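How to Oil a Wooden Table Top

June 2018, by Nizar Akl

I have oiled many tables in my home, and in the beginning I made many mistakes. The method is not difficult, but it asks for patience. For a table of normal size you need one small can of oil, three cotton cloths and sandpaper in two grits. I use the hard oil from Ondex, but another oil for furniture is also fine.

Step 1. Clean the table

Wash the surface with warm water and a little dish soap. Do not pour water on the wood, only use a damp cloth. Then let it dry until the next day.

Step 2. Sand the surface

Start with grit 120 and finish with grit 180. Always move the paper in the direction of the grain. If you go across it, you will see the scratches after the oil is on, and you must begin again. Remove all the dust with a dry brush.

Pale wood with wavy grain is the nicest to work on, in my opinion. Look at it with the light coming low from one side, so the places you missed are easier to find.

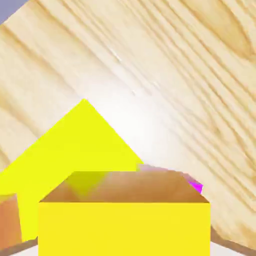 Step 3. Put on the first coat

Pour a small amount of oil on the cloth and spread it thin. Wait 13 minutes, then wipe away everything that the wood did not drink. Sticky spots come from oil that stayed too long.

Step 4. Repeat

The second coat goes on after one full day. My wife Tina likes a third coat on the kitchen table, and for this table I agree with her.

Step 5. Let it harden

Keep water and hot cups away for up to 21 days. Used cloths can catch fire by themselves, so lay them flat outside to dry before you throw them away.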